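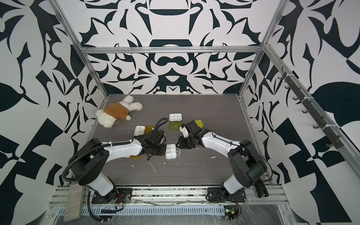

When a Robot Squeezes Too Hard

Robots go wrong. Quite a lot. In films it's lasers and running down corridors, but in real life it's usually something small, like a pill box pinging off a table. So let's do that one! A real muddle, what caused it, and how people tracked it down.

Quick bit first. Skeltau is a project that teaches a two-armed robot to do fiddly jobs with its hands. Opening things, closing things, passing things from one side to the other. One of the jobs is pill boxes. You might have seen these at your gran's or grandad's. Little plastic boxes with compartments and lids, so people can sort out which tablets go when.

Easy for you. Horrible for a robot.

Why is a pill box so hard?

Try it with an empty box of some kind, maybe a small lunch tub with a clip lid. Hold it in one hand, undo it with the other. Now go slowly and notice what your fingers are up to. They press a bit, slide a bit, press more. If the tub starts to slip, you squeeze before you've even thought about it.

Your skin does that. It's full of tiny sensors that feel pressure and slipping and hot and cold, and they never stop sending messages to your brain.

The Skeltau robot has no skin. Each arm ends in a gripper – that's the robot word for a hand – with two fingers that open and close. No thumb, no wiggly knuckles. To know how hard it's squeezing, it has to work it out from other things. Where are my fingers? How hard is my motor pushing? And that's where the trouble crept in.

What happened

It was January, late morning. The robot had been practising for a while and doing fine. Pick up box, turn box, put box down. Every go gets a number, so people can look back and find it later. At go number 201, all good. Box picked up, box put down.

At go number 296 – ping!

The left gripper closed on a box, kept on closing, and the box shot out sideways like a bar of wet soap. Bounced once. Slid. The lid came off and things went everywhere. And the robot carried on! It lifted its empty fingers, moved them over to the drop-off place, opened them very carefully and let go of nothing at all.

Funny to watch. But think about it for a second. The robot didn't know it had failed. It thought it was holding a box the whole way.

That's two faults:

1. It squeezed too hard.
2. It didn't notice the box had gone.

Engineers like to seperate problems like this. If you try to fix two things in one go, you can't tell which fix did the job.

So they stopped everything

First thing you do when a robot does something odd is stop it. Even if it looks fine again. There's a big stop button for this, you press it and the arms stop moving. Then you wait. Hands stay out until the arms are properly stopped and a grown-up who knows the robot says it's OK.

A robot arm doesn't know you're there, unless somebody has given it a way of knowing. It won't swerve to miss your fingers. It just goes where it was told to go.

Then they looked at the clues.

Clue one: the finger numbers

The robot keeps track of its fingers with a number from 0 to 100. At 0 they're shut tight. At 100 they're wide open. For this pill box the right number is 49. Close to 49, you've got the box held nicely, stop there, lift.

When they checked go 296, the robot said its fingers had stopped at 49. Perfect! Except it wasn't perfect, as the box had gone flying.

So either the number was wrong or the fingers were. They told the robot to shut its fingers all the way, with nothing in between. The fingers touched. The number should have been 0.

It wasn't 0. The robot thought there was still a gap.

Have you ever used kitchen scales where somebody forgot to set them back to nothing first? You put the flour in and the answer's wrong, and every answer after that is wrong by the same amount. Same thing here. The robot's idea of "shut" had slipped. When it thought it was at 49 its fingers were much closer together than that. Squeeze, squeeze, ping.

The word for this is drift. It means a measurement that slowly wanders away from the truth. Slowly is the nasty part. Nothing goes bang, no alarm, every go is only a teeny bit worse than the last one. Then one day the box flies off.

Clue two: the camera

OK so why didn't it see the box was gone? It's got cameras! One looks at the whole work area, and there are small ones near the grippers which get a close-up view of the table and whatever the fingers are reaching for.

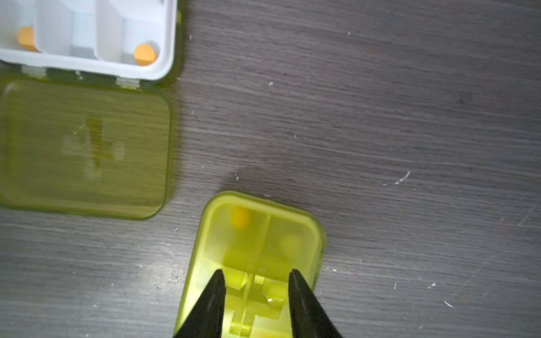 Clear plastic is a pain for cameras. You look at a see-through green lid and you know it's a lid. You've met hundreds of lids. A computer gets a big grid of coloured dots, and some of those dots are the lid and some are the table showing through the lid, all mixed up together. Where does the lid stop? Is that line an edge of plastic or a line in the wood?

Shiny bits make it worse. A little glint of light moves when the camera moves. The glint isn't a real thing you can pick up, but the computer doesn't know that unless it's been taught.

And there's another problem. The fingers get in the way! Once the gripper is right over something, its own black fingers cover part of it up. You've had this too. Try threading a needle and see how often your own hand blocks the view.

So when the box pinged away, the camera picture changed, yes. But there was another see-through bit of plastic on the table just below the fingers. The robot's program looked at that and more or less said: green plastic near my fingers, must be my box, carry on.

Wrong!! But you can see how it happened. It mixed up near my fingers with in my fingers.

Fixing fault one

The squeeze fix was quite quick. Now the robot does a finger check before it starts. Close all the way, call that 0. Open all the way, call that 100. It's like pressing the button on the kitchen scales before the flour goes in. This is called calibrating. Good word, bit of a mouthful. Cal-i-bray-ting.

They also found out why the number had slipped. A small part inside the gripper, called a Proretti ring, helps measure how far the fingers have moved. It had worked a tiny bit loose. Too tiny to see with your eyes. They tightened it and put a dab of special glue on the screw.

There's a limit on the squeeze now as well. If the motor is pushing harder than it should need to for a pill box, it gives up and stops, whatever the finger number says. So that's two ways of catching the same problem. If one is fooled, the other might not be.

People who make safe machines do this all over the place. Lots of bikes have two brakes. Same idea.

Fixing fault two

This took longer. The robot had to learn to ask a question: have I really got it?

How would you check, if your fingers had gone numb from a snowball fight? You'd probably lift the thing up and look. Does it come up with your hand? Does it move when your hand moves?

That's what they taught it. After it grabs a box the robot lifts a little way and stops. Then it looks. If the plastic is still under the fingers and staying the same size in the close-up view, it's probably coming along for the ride. If it's shrinking, it's been left behind on the table. Try again.

They called this the Mernon check. It makes each go slower. Some people in the team grumbled a bit, as you would if you had to stop and look at your spoon every time you had a mouthful of cereal. But slow and right beats fast and holding nothing.

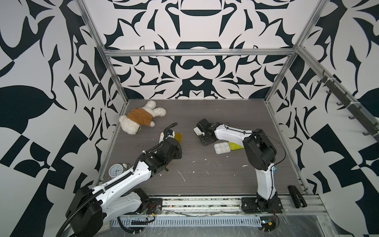

Both arms at work, with a fluffy toy lying in the back corner.

Was anybody in danger?

No. Everybody was well back, and the boxes only went as far as the wall. But the team still wrote it down as a safety thing, and here's why that matters. A flying plastic box isn't scary. An arm that thinks it's holding something when it isn't, or doesn't know how hard it's pushing, could be scary if it was doing a different job. Helping somebody put a coat on, say. Or carrying a hot drink.

Finding the fault with a pill box is the cheap way to find it.

The write-up goes in a folder called the Alcaraz log. Anyone on the project can add to it, and you don't get told off for putting in something that went wrong. That rule is important. If people got in trouble for every fault they'd start keeping quiet about them, and then the next person gets the same ping and has to begin all over agian.

A thing about pills

Quick but serious. Tablets can look like sweets. Round, yellow, orange, whatever. They are not sweets. If you find any on a table or on the floor, don't pick them up and don't taste them, just fetch a grown-up. And somebody else's pill box is not for practising on, OK? Use that lunch tub.

Be the robot (you need two people)

One of you is the robot. Put on thick gloves and shut your eyes. The other one is the camera.

The camera puts an empty plastic tub on the table and gives instructions. Left a bit. Down. Close your fingers. The robot does exactly what it's told and nothing extra, no cheating by feeling about.

Now the sneaky part. Once the robot has closed its fingers, the camera can choose to slide the tub away or leave it. Can the robot tell? What if it lifts its hand first? What would help – thinner gloves, a better camera, a noise when the tub moves?

Swap over and do it again. Write down what went wrong each time.

Words to know

Gripper – a robot's hand. The ones in this story have two fingers.

Sensor – anything that lets a machine measure something. Light, sound, pushing, how far a finger has moved.

Drift – when a measurement wanders away from the truth a little bit at a time.

Calibrate – to set a measuring thing back to the right starting point.

Fault – something in a machine that isn't working how it should.

Log – a record of what happened and when. Ships have them too.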